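Fanden Two-Arm Station – Operator Guide
Section 3: Teaching a pick-and-place task by remote control

Read Section 2 before you begin. The arms must be homed and the Brondov hand controllers must be paired. Teaching uses the same speed limits as manual mode.

3.1 Before you start

1. Lay out the goods and containers the way they will be used in the finished task. The sample task in this guide is the Skavska shop counter: take a sandwich from the tray, then put it in a basket.

2. Check that both arms can reach their part of the table without crossing. If they meet over the middle, move the containers. Do not move the arm bases.

3. Set grip force to 70 for boxes, cans and bars. For sandwiches and other soft goods, start at 3 and go up one step at a time.

4. Open Teach > New Task and type a name. Names can't be changed after the first recording is saved.

Caution: Keep hands and sleeves off the table while the controllers are live. The arms follow the controllers as soon as the foot pedal is down.

3.2 Recording a demonstration

5. Hold both controllers in a relaxed position in front of you and press the pedal. Wait for the tone. If an arm jumps when the pedal goes down, release it and align the controllers again (see 2.6).

6. Bring the working arm over the goods slowly. Use the wrist view to line up the fingers and the table view to judge height. The wrist view is poor for height – most bumped trays come from relying on it alone.

7. Close the fingers with the trigger. Squeeze until the item is held and stop there. On wrapped food, take hold low on the package.

8. Lift straight up until the item is clear of the tray rim, then move sideways.

Views from the sample task: 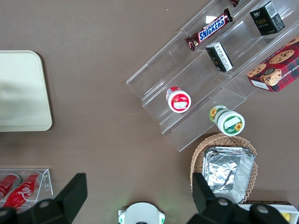

Wrist view over the snack stand and the foil tray in its basket
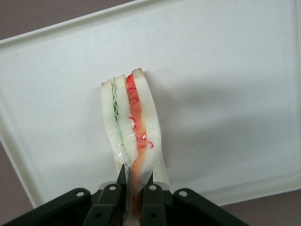
Wrist view with the sandwich between the fingers

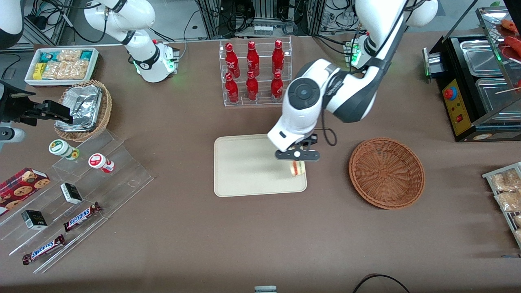 Table view, sandwich at the corner of the tray

9. Lower the item into the basket and open the fingers fully before you raise the arm. A half-open release gets recorded too, and the robot will copy it.

10. Return the arm to its start position and lift the pedal. Recording stops when the pedal comes up.

11. Choose Keep or Discard. Discard any run where you dropped the item, paused for a long time or touched the display stand.

Note: Small corrections are fine to keep. If you came in a little to one side and fixed it, leave the run in.

3.3 How many runs to record

Record at least 70 good runs for a single item. Turn the sandwich and shift the tray a little between runs. The Skavska counter task was taught with 79 runs by one operator, Lamisi Bonsu, and her settings are saved on the station as profile 1411. Load it if you want a starting point for soft goods.

If more than one person records, each should use a separate profile. Trigger range and controller height are stored with it.

3.4 If something goes wrong

Fingers slip off the wrapper: raise grip force one step and take hold closer to the bottom of the package.

Item is squashed: lower grip force one step. Replace the item before the next run.

Wrist view freezes: lift the pedal, wait for the picture to come back and discard the run. If it happens again, reseat the Grímsdóttir cable connector at the wrist with the power off.

Arm stops and the message "Limit" shows: lift the pedal, move the controller back toward your body and press the pedal again.

Go to Section 4 to train and test the task.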